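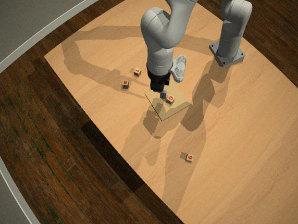

About Gelarance

Gelarance is a small language school in Flutden. We teach evening and daytime courses to adults who have come to live and work in this part of the country, and to some who were born here and want to learn a second language at last.

The school was opened in November by two teachers from the Benjelloun Institute, with 22 students and one rented room above a bakery. Today we have 91 students in each term, and since the first day 1,965 people have finished a course with us. Many of them came back for the next level.

How we teach

Our groups are small, and the lessons are built on speaking. The grammar is not forgotten, but we explain it when the student needs it for something he or she wants to say. A normal course has four levels. Before the first lesson every new student makes a short interview with a teacher, so that we can propose the right group. This interview is free of charge and you do not have to prepare for it.

We know that adults are tired after work. For this reason the homework is short, and a student who misses a lesson can join the same lesson in another group during the same week. Please tell the office before, so we can keep a chair for you.

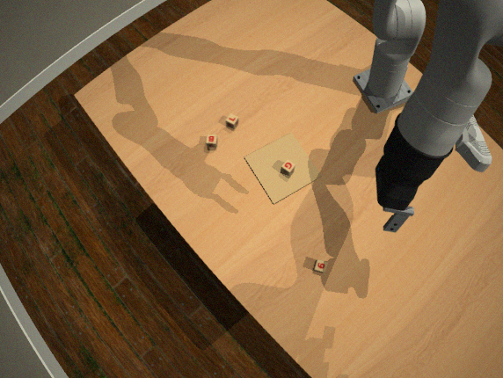 Light wood tabletop and dark plank floor

Our second location

From this fall we teach also in Gelthorpe. The timetable there is smaller for the moment: levels 1 and 2 in the evening, and a reading group in the morning. Books are the same in both locations, so it is possible to change from one to the other in the middle of a term.

Who can join

Everybody over the age of 18. You can pay the course fee at once or in 4 parts. Companies who wish to send their employees can ask us for a separate offer, and we will come to visit you before we write it.

The office in Flutden answers e-mails in English, French and Spanish.

Page last changed: 22 Sep 2018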